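Sorting box (play and household)

A sorting box is a box with a hole in the lid, and you drop things into it by kind. I've been writing up homemade games for the Wendwood toy pages for a while now, and this is the entry I get the most mail about, so forgive me if I run on a bit!

The usual set has two to four boxes, each with its own lid color, plus one big basket holding everything that needs a home. Wooden boxes last longest, though shoeboxes will do. The lids can be plain colored paper, and paper is easy to swap when it tears (it will tear). Mali Parry, who taught me the game, cuts her holes by tracing a saucer.

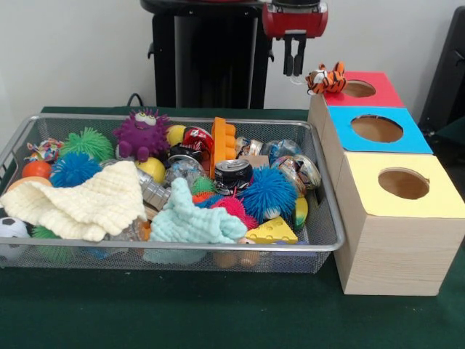 What goes in the basket?
A mix of things that clearly belong to different groups: soft balls, small plush toys, cloths, empty cans, bits of cardboard. Mixing toys with recycling is what makes it fun, and you get some tidying done too.

Rules vary a lot. In the Andbridge version, red is for toys, blue is for cloths and yellow is for recycling. Bleddyn Dafis plays it against a timer with 40 pieces, and his family record is 86 seconds — I've never come close. Another version, called Gosling, lets younger kids pick any box they like as long as they can say why.

Crushed cans can have sharp edges, so I check mine first and tape over anything nasty. Knotted rope toys are the other troublemaker, and a tight hole will stop one cold. Cut the hole wider than you think you need.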